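Two-arm shopping at Millmont

I got to Millmont on Friday a little before nine, with a budget sheet, a bad coffee and a list of questions from my boss, Graziella Serra. We run a small catering kitchen, and she wants to know if a two-arm robot for clearing tables belongs in next year's plan or the one after.

Ada Galli showed me around, and she was great! She let me stand right next to the table work for as long as I liked (most places give you a video and a sandwich). I asked about grippers first, because that's where our last quote from Carex went sideways: the fingers were priced separately, and so were the cables.
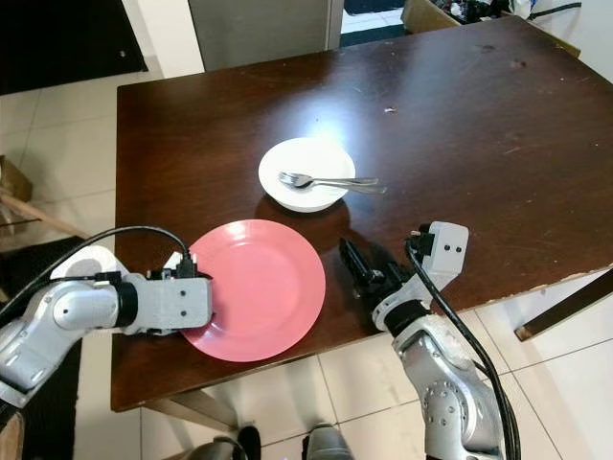 Spare fingers at Millmont are $77 a pair, and Ada told me to put 8 pairs in the first year's order. Mirko Carbone, who does their service contracts, quoted $487 a month for support, with visits included but not travel. I'd missed travel completely, so that went on the sheet in red pen.

Then there's floor space. Our dish room is tight, and Mirko wants to see a drawing before he'll promise anything. Delivery is 37 working days from a signed order, so if we want it running by February we need to decide pretty soon. I still have Kariuki to visit, and Graziella wants both quotes side by side before she signs anything.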